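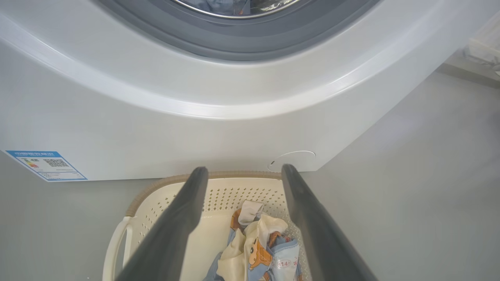

Section 4: Your first night as host

You've made your account and picked a display name, so now for the good bit. This section takes you through setting up a table in Radgate Online, inviting your friends and playing a first season of the game together. Allow an evening for it. A full season with four players runs longer than you'd think, mostly because people start bargaining over the bridges and can't stop!

If you own the boxed game as well, you'll recognise nearly everything. The map is the same Bristard valley, the year is still 2067, and the river still floods at the worst moment. The differences are listed at the end of this section.

4.1 Opening a table

1. From the lobby, choose New table.
2. Give the table a name. Your friends will search for it, so keep it short. Names can be changed until the first card is dealt.
3. Set the number of seats. Two to six people can play. For a first night we love four.
4. Pick a map. Lower Valley is the friendliest. Leave Nudau Marshes until everyone has a season behind them (it is glorious, but it eats beginners alive).
5. Set the turn clock. The usual setting is 62 seconds, with a pause when a trade offer is open.
6. Press Open table. A six-letter code appears at the top right.

Note: The table stays open for 25 minutes with no one sitting at it. After that it closes and you'll need a new code.

4.2 Inviting players

1. Send the table code to your friends by whatever means you like. They type it into the Join box in the lobby.
2. As each person arrives, their name shows in grey. It turns green when they press Ready.
3. If a seat is still free, you can fill it with a computer player. Click the empty seat and choose a character. Parvathi Salian wrote the trading habits for all of them, and the Ferrywoman in particular will surprise you.
4. When every name is green, press Deal.

Caution: Once you press Deal, the seats are fixed. A person who leaves can come back to their own seat, but a new person can't take it over. Check that everyone has got their sound working first.

4.3 Playing the first season

A season has three parts: Thaw, Market and Flood. The game moves you along by itself, so you only need to know what to do when your turn lights up.

Thaw
1. Draw two cards. Your hand sits along the bottom of the screen.
2. Place one barge on any open stretch of river. Open stretches glow pale yellow.
3. Play a card, or hold on to it. You may carry up to five into Market.

Market
1. Drag the goods you want to trade into the middle.
2. Click what you'd like in return, then press Offer. All the other players see it at once.
3. The first to accept gets the deal. You can take back an offer at any time before that.
4. Press Done when you have finished. Market closes when everyone has pressed it.

Note: Talk to each other! Promises made out loud aren't enforced by the game, and breaking one costs you nothing except your good name. Jamshid Kermani, who designed the original board, has always said he'd play Market all night if we let him.

Flood
1. The river card is turned over. Any barge below the marked line is swept one space downstream.
2. Spend timber to hold a barge in place, one piece per space.
3. Points are added up and the next season begins.

Caution: Timber you spend in Flood is gone for good, and the Undo button is switched off for this part.

4.4 Saving and coming back

1. Open the menu and choose Rest. All players must agree.
2. The table is kept in your lobby under Resting tables.
3. To carry on, open it and send out the same code.

A table rests for as long as you like, but if you delete your account it goes too. Only the host can wake a table.

4.5 If you know the boxed game

The Venkataraman deck is included from the start, with Hema Murthy's lovely new river paintings on every card. Barges can't be stacked two high, as they sometimes are in house rules. The winning score in a long game is 4000 (the online game counts in tens to make room for the smaller bonuses, so don't panic). Ties go to whoever holds the most timber, and if that is level too, the players share the win.

Tharun Suvarna's lantern tokens are still being drawn for the online game. Until they arrive in November, the lantern cards are left out of the deck and the rest are dealt as normal.

Section 5 covers house rules, private maps and changing the music. Yevhen Stelmakh's flood theme can be turned up separately from everything else, under Sound, then River.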